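Search this site Search Go

Standico's clothing swap is back, and it's getting a bigger room

Good news for anybody with a closet that won't close: the fall clothing swap in Standico is happening again this October, and this time we're getting the big hall at the Olvera Center instead of the side room where we all kept backing into each other last spring. I stopped by while they were setting up the signup table and came away with most of the details (plus a sweater I did not need).

If you've never been, the swap is about as simple as it gets. You bring clean clothes you don't wear anymore, you get a ticket for each piece, and you trade your tickets for whatever catches your eye. No money changes hands. Last spring 391 pieces came through the door, and by closing time roughly 300 of them had gone home with somebody new. The rest went over to the thrift store in Prestdale, and they'll do the same with the leftovers this time.

Ezequiel Pacheco is running things again, and he sounded pretty cheerful about the move. "Last time people were trying on coats in the hallway," he told me. "I want mirrors, I want chairs, and I want a place for the grandparents to sit down." He's getting all of it – there will be a row of changing stalls along the back wall, borrowed from the Tresta Players, who had them built for a musical and have been tripping over them ever since.

The doors open at 9 in the morning and close at 2. If you want to drop things off early, the center will take bags at the side entrance the evening before, from 5 until 7. I'd really recommend doing that, because the line on the morning of the last swap went clear out to the bike racks and I was standing in it with two garbage bags and a toddler who wanted a muffin.

A couple of things have changed. Kids' clothes get their own corner now, with their own tickets, so a baby sock doesn't buy you a winter parka (yes, people tried!). Shoes are welcome for the first time, as long as they come in pairs and the soles are in one piece. Swimsuits and underwear are still a no. So are pillows, which I only mention because I asked.

There's a limit of 3 bags per household. Ezequiel says he'll be nice about it if your third bag is a little on the puffy side, but please don't show up with a pickup truck.

Folding matters more than you'd think, too. Everything but coats and dresses goes out on tables, and the sorting goes so much faster when shirts and pants arrive already folded, darks with darks. I dumped mine in a heap last time and felt the looks. This year I'm folding, black T-shirts and all!

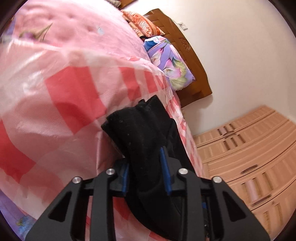 Parking and getting there

The lot behind the center fits more cars than it used to now that the dumpsters have moved, but it will still fill up early. Street parking on the library side is free all morning. The Prestdale bus stops right across from the front steps, and the driver on that route is very patient about large bags.

There will be coffee and the school band is selling cinnamon rolls, so bring a few small bills. If you'd like to help sort or hang, the sheet is at the front desk and they're still short on people for the last hour. I put myself down for noon to 1. Come say hi – I'll be over by the coats.

Contact us | Send in your news | Copyright Standico Neighborhood News | Back to top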